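生活の中の統計学 第3回配布プリント
平均値と中央値、どっちを信じる?

前回の宿題、出してくれた人ありがとう。度数分布表の階級の幅で迷った人がかなり多かったので、そこは次回の頭でもう一度やります。今日は先に進みますね。

1 平均値のおさらい

全部足して個数で割る、あれです。小学校で習ったきり深く考えたことがない、という人がほとんどだと思います。私も学生のころはそうでした(しかも割り算をよく間違えた)。

平均値のいいところは、全員のデータを使っていること。困るところも同じで、一人だけ飛び抜けた値があると、そっちにぐいっと引っぱられます。

2 レイバートン(Raverton)町の水道使用量

授業で使うデータは、架空っぽい名前ですが私が昔から演習で使っている町のものです。2月の検針分から40世帯を抜き出してあります。単位はリットル、一人あたりの1週間の使用量です。

平均値 2,902
中央値 1,774

ずいぶん違うでしょう!最初にこれを見たとき、私は入力ミスを疑って表を全部見直しました。ミスではなくて、庭に大きな池のある家が何軒か入っていたんです。水を入れ替えた週に当たると、一軒で町の平均を動かしてしまう。

ここで黒板に横線を引いて、小さいほうから順に点を打っていきます。2,000のところに縦線を入れてみてください。半分より多くの世帯が線の左側に入ります。「平均より少ないからうちは節水家庭だ」と喜んでいる家が、この町にはたくさんあることになりますね。

3 中央値の出し方

小さい順に並べて、真ん中の値を取ります。データが奇数個なら真ん中はひとつ。偶数個のときは真ん中の二つを足して2で割る。今回は偶数なので、20番目と21番目を使います。

並べ替えを忘れて、もとの表の真ん中を取ってしまう人が毎年います。試験でも出しますから気をつけて。

4 箱ひげ図を手で描く

表計算ソフトを使えば一瞬ですが、一度は手で描いてほしいです。必要なのは最小値、第1四分位数、中央値、第3四分位数、最大値の五つ。目盛りを先に決めてから箱を描きましょう。箱から描き始めると、たいてい右のひげが紙からはみ出します(私の板書がまさにそれでした。先週の人、ごめんなさい)。

四分位数の計算方法は教科書によって少し違います。この授業では、中央値で上下に分けて、それぞれの中央値を取るやり方でそろえます。

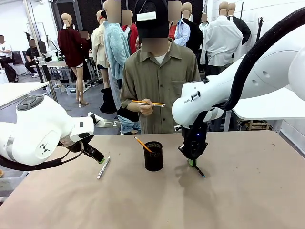 では、外れ値は見つけたら消していいのでしょうか。

まず元の記録に戻って、測り間違いか本物かを確かめます。書き間違いなら直すか除く。本物なら残して、外れ値があることをレポートに一言書いておいてください。池のある家だって、ちゃんと町の一員です。

5 宿題

(1)プリント裏の表を使って、中央値と四分位数を求める。
(2)箱ひげ図を方眼紙に描く。目盛りの単位を忘れずに。
(3)平均値と中央値が大きく離れそうなデータを身の回りからひとつ考えてくる。通勤時間でもスマホの料金でも何でもかまいません。

(3)は次回、隣の人と見せ合ってもらいます。電卓も持ってきてください。

2018年4月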